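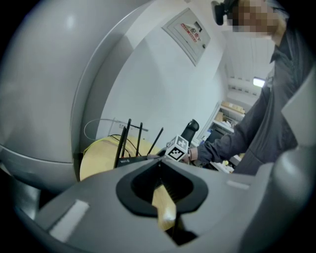 ## 4. When tracking drops out in the middle of a recording

The fault I get the most mail about is pose dropout, and it's the one that cost me most of June. You're recording a demo with the Vastent hand grippers, everything feels fine in your hands, and then you open the log and one gripper has jumped sideways or stopped moving altogether while the jaws kept on reporting. Small tabletop jobs seem to bring it out, like working around a black router with its antennas sticking up, where you end up turning your wrists all sorts of ways to get at the thing (and the marker cube on the gripper turns right along with them). If no camera gets a decent look at a cube face, the tracker starts guessing, and its guesses are terrible!

The log calls this fault 3233. Older versions of the Rurnatard recorder wrote it down without a beep, so please update before you do anything else. I lost a whole afternoon of takes that way and I'm still a little sore about it.

**Caution:** Never play back a recording with a 3233 in it on a powered arm. A jump in the log comes out as a jump in the arm, at whatever speed it can manage. Mine swung across the bench and took a mug with it, and I was standing closer than I should have been. Keep the emergency stop in reach for every first playback, even a clean one.

### 4.1 Finding the bad stretch

1. Stop the recording and set both grippers down. Don't unplug anything yet, or you'll lose the live status page.
2. Open the session in Rurnatard and go to **Events**.
3. Filter by 3233. Each line gives you a start time, a length in milliseconds and the side, left or right.
4. Look at the length. Anything under 1000 ms can usually be trimmed out. Anything longer, throw away the take and do it over.
5. Check the side. If every line names the same gripper, go to 4.2. If it's a mix of both, skip to 4.3.
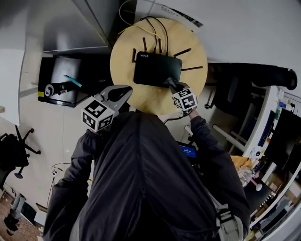 **Can I just smooth over a dropout and keep the take?**

You can, but I wouldn't use it for anything that touches an object. The smoothing filter draws a nice curve between the last good pose and the next one, and that curve has no idea there was a table in between. For free-space moves it's fine. For contact, record it again.

### 4.2 One side keeps failing

1. Wipe the cube faces with a dry cloth. No alcohol! It lifts the print on the Marchetti cubes, and a gray smear where the black should be is as bad as no marker.
2. Wiggle the cube gently. If it moves at all, tighten the mount screw and then redo the calibration from section 3, the full one. The quick check won't catch a cube that has rotated a little.
3. Follow the cable from the gripper back to the pack and make sure there's slack at full reach. A cable that tugs can shift the mount, and then you're back at step 2 wondering what you did wrong.
4. Record a 10-second test with slow wrist turns, then look at **Events** again.

Note: swapping left and right grippers is a quick way to tell a bad cube from a bad habit. If the fault stays with your hand and not the gripper, you're probably hiding the cube with your own forearm (I do this on the right side, constantly).

### 4.3 Both sides fail now and then

1. Look for glare. A lamp or a bright window bouncing off a cube face washes out the pattern.
2. Lower the exposure one notch at a time. I've never needed more than 4.
3. Slow down. Fast wrist rolls blur the pattern, especially right before you touch something.
4. If you use the Sestach tracking plug-in, turn off **Predict when lost** while you're testing. It hides short dropouts and you'll think you fixed something you didn't.

If you still see 3233 after all of that, save the session folder with the logs in it before you reset anything. The reset in section 5 wipes the event history, and I can't do much with a description from memory.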